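Urkard Publishes Thin-Film Results for Two Grippers. Neither Has Asked for a Rematch.

PURNLOW - Urkard, which tests robot hands for people thinking of buying them, today released its Thin-Film Handling Comparison, in which two commercial grippers were asked to deal with disposable plastic gloves. The task sounds easy to anyone who has never watched a machine try it.

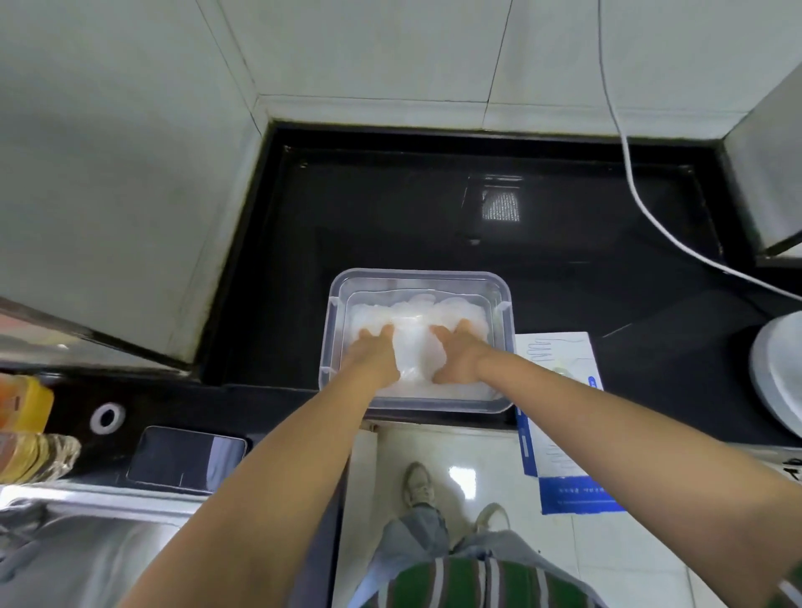
The grippers, the Mosico parallel jaw and the three-fingered Aoki, were each mounted on the same arm and given 2,000 attempts at picking up a single glove. Human hands set the baseline, working at a kitchen counter with a glove box and a clear plastic container. The head-view footage was used to score grasp choice, finger placement and the small corrections people make without noticing.
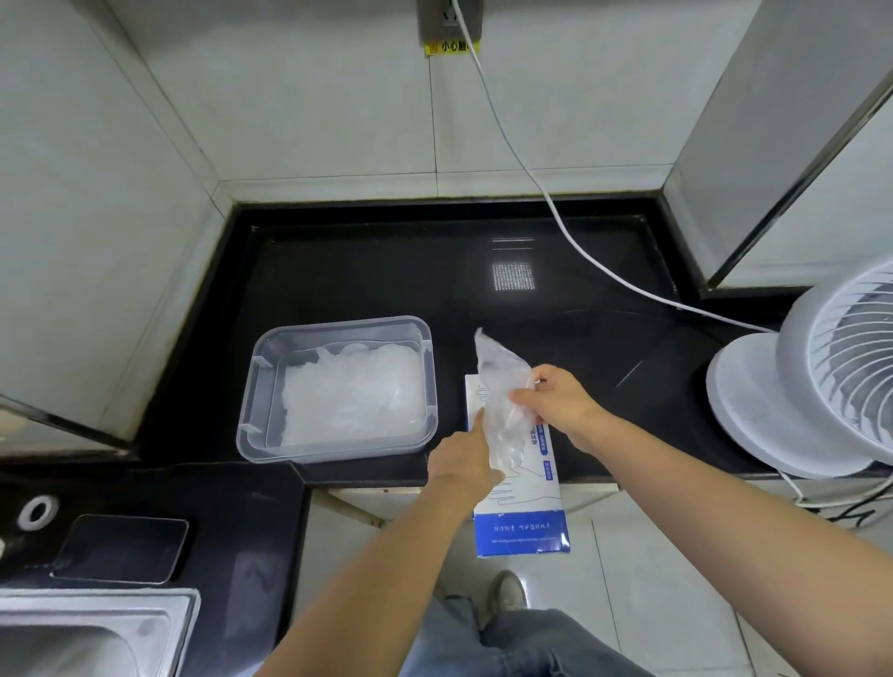 Aoki completed 1,493 picks. Mosico managed 600, and was far quicker at failing - its jaws close in a fraction of the time and are back for another go before the operator has finished sighing. Both did well on cardboard. Clear film against a glossy black surface gave the depth camera trouble too, and swapping controllers made little difference to either gripper.

"We had a theory that more force would help," said Saranya Reddy, who led the comparison. "We no longer have that theory." 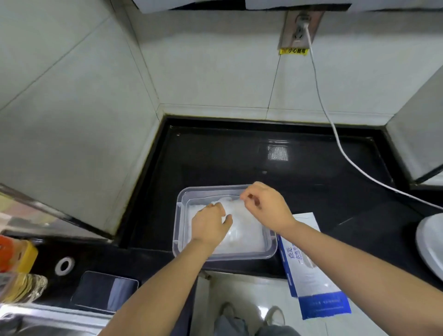 Yoshinori Hirose was less gloomy, saying the Aoki result was better than he had bet on and that he would like the same test run with softer fingertips before anyone writes off the Mosico. He declined to say how much he had bet.

A second round is planned for May and will add sandwich bags. Score sheets and the full test procedure are available from the Urkard press desk, which answers the phone every day except Thursday.
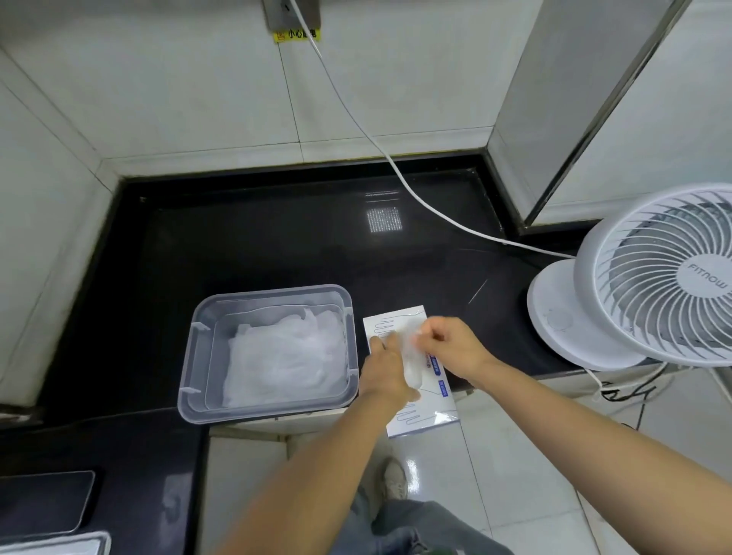
Baseline work for the Thin-Film Handling Comparison: a clear disposable glove, pinched at the top by hand. Photo: Urkard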